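Akaver Oat & Pear Porridge Pouch - 120 g

In stock. Ships from Lundville, orders over $50 go free.

Soft oats, ripe pear, a bit of cinnamon. Thats the lot. No added sugar, no salt, nothing to thicken it up. Smooth enough for little ones from six months, still thick enough to stay on the spoon. Contains oats, so not suitable if bub's avoiding gluten.
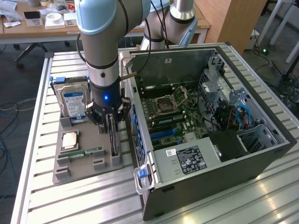

Alum Sârbu

Serve it cold from the pouch or squeeze into a bowl and warm gently - stir well and check the temperature first. Nice with plain yoghurt. Good for the nappy bag too. Don't heat in the pouch.

Energy per pouch: 309 kJ. Once opened, keep in the fridge and use within 24 hours. Don't freeze. Always supervise while eating, and keep the cap away from small children - choking hazard.

Also in apple and in banana, same size. Banana back in September.

Mixed carton, all three flavours: item 549. Pear only: item 232. Colour of the cap may vary form batch to batch, same porridge inside.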